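The Jidholm Listing

The Gunis coupe arrived in a carton marked 1/24. The seller on Lei had graded it "near mint, box fair." I record the grade because the rest of the matter depends on it.

Procedure for an incoming model is fixed. The carton is opened from the bottom. The blister is removed without bending the window. The model is set on felt, wheels chocked, and measured before it is admired. My father did it in the other order and ended with three cars of the wrong scale.

Wheelbase was correct. Overall length was correct. The doors opened to the proper angle and closed without a gap. The paint was a dark green that Gunis used for one production run, and it had no chips on the fenders, where chips occur. I turned the model over to read the baseplate.

The baseplate said Rirov.
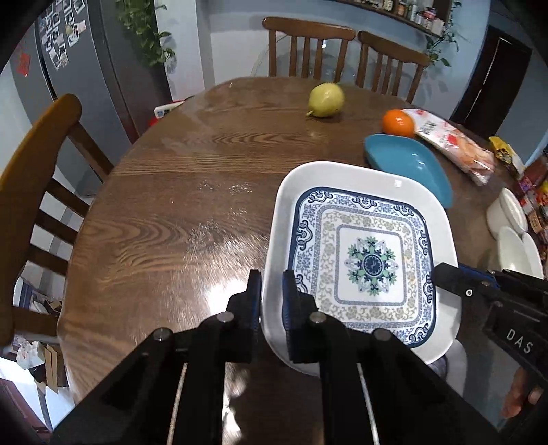

2. The baseplate

Rirov never made the coupe. Rirov made trucks, a fire engine, and a bus with a roof that came off. The firm closed its line in Jidholm and sold the tooling, and every reference I own agrees that the coupe dies were cut afterward, by Gunis, at another address. A Rirov baseplate on a Gunis body could be a swap. Swaps are common. The rivets are drilled out, a plate is taken from a damaged car, and new rivets are pressed in with a drop of glue.

I checked the rivets under the loupe. They were original. The metal had been spread by a machine, evenly, and the paint had gone on over it.

I wrote to the seller. I asked where the car had come from and whether there were others. The answer took 11 days and was one line long: "It was on the shelf when I moved in."

I asked which shelf. I was sent the address of a house in Jidholm, two streets from the old works.

3. The shelf

The train takes 57 minutes. I brought the loupe, the calipers and the car, packed in its blister. The seller let me in and went back to a telephone call in the kitchen. The shelf was in the hall closet, at knee height, painted the same gray as the wall.

It held 15 cartons. They carried no printing. I opened the first from the bottom. 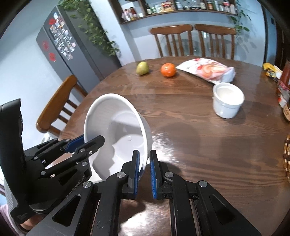 Bowl and table, May.

Inside was a coupe in bare metal, no paint, no glazing. The second carton held the same body with a different grille. The third had the grille I knew. Each baseplate said Rirov, and each had a number scratched beside the rear axle by hand. The sevens were crossed.

I knew the sevens. They were on the back of every photograph in my mother's album and on the inside of the lid of my first toolbox. My father had told us that he worked in packing.

I measured all of them. The early ones were long by more than 7 millimeters. They got shorter, carton by carton, until the wheelbase was correct.

The seller came out of the kitchen and asked whether they were worth anything. I said that the box condition was fair. Then I asked the price, and paid it, and carried them to the station in two trips.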